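Okay, week 5 notes, typed up because my whiteboard handwriting was a crime on Sunday.

**Wood movement, or why your tabletop hates you**

Wood swells and shrinks *across* the grain and hardly at all along it. If you only remember one thing from me, please make it that! A wide top on a dry winter day is narrower than the same top in July, and if you've glued it solid to the base, something has to give (mine split, and I cried a little).

So we let it move:

- slotted screw holes, long way across the grain
- wooden buttons in a groove, the way Adjoa Nartey showed us
- figure-8 fasteners, if you're in a hurry

Leave a gap of 2 mm behind each button if you're building in summer. In winter push them in less, so the top has room to grow.

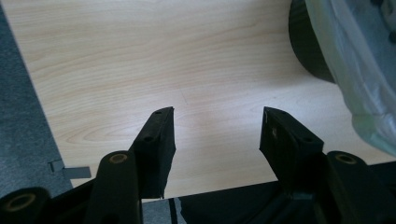 Finish slows all this down but doesn't stop it, and you have to coat both faces. I skipped the underside on my first table and it cupped like a potato chip.

For next time, read the Stidham handout up to page 23 and bring an offcut with the growth rings showing on the end. Kekeli Lamptey has spares if you can't find one.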